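Home Reviews Kitchen Storage Guides About Contact

Divel Countertop Water Filter: Five Months In

I put off buying a water filter for years. We always had a pitcher in the fridge, and the pitcher was always empty, and whoever poured the last glass (usually me, I'll admit it) put it right back on the shelf with an inch of water in the bottom. So when my sister-in-law upgraded to an under-sink system and told me how much she'd liked her old Divel, I finally went ahead and ordered one of my own.

The Divel sits on the counter and hooks up to the faucet with a little diverter valve. Setting it up took me 40 minutes, and most of that was hunting for the right adapter ring in a bag of rings that all look the same. There are no labels on them! Lay them out on a towel before you start and try the second smallest first — that one fit both my kitchen faucet and my mother's.

Our tap water has a strong pool smell in August, and that was my main complaint going in. With the Divel the smell is gone, or so close to gone that I only notice it if I stick my nose in the glass. Coffee is better too. Tea is much better, and I no longer get that cloudy film on top that used to bother me every single morning.

It's slow, though. A big pasta pot takes long enough that I've wandered off and forgotten it twice, and I now use plain tap water for pasta and save the filter for drinking. The hose is also a touch short if your outlet side is crowded the way mine is.

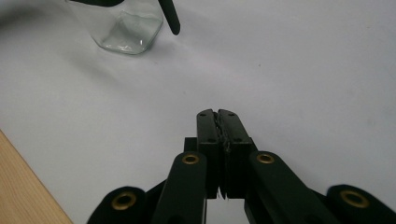

Replacement cartridges are where I'd ask you to stop and do a little math. Each one is rated for 800 gallons, and I paid $34 for the last one. I looked at the Gromico before buying, and its cartridges were $46, so the Divel came out ahead for us even though the Gromico has a nicer spout and a longer hose. If you live alone and drink a couple of glasses a day, a pitcher is probably still plenty.

Would I buy it again? Yes, happily. I'd just like a longer hose, and somebody over there to please put numbers on those rings.

Recent reviews
Rolia Electric Kettle
Gromico Dish Rack, Two-Tier
Procházka Bread Knife
Glass Pitchers That Fit in a Fridge Door
Cleaning a Faucet Aerator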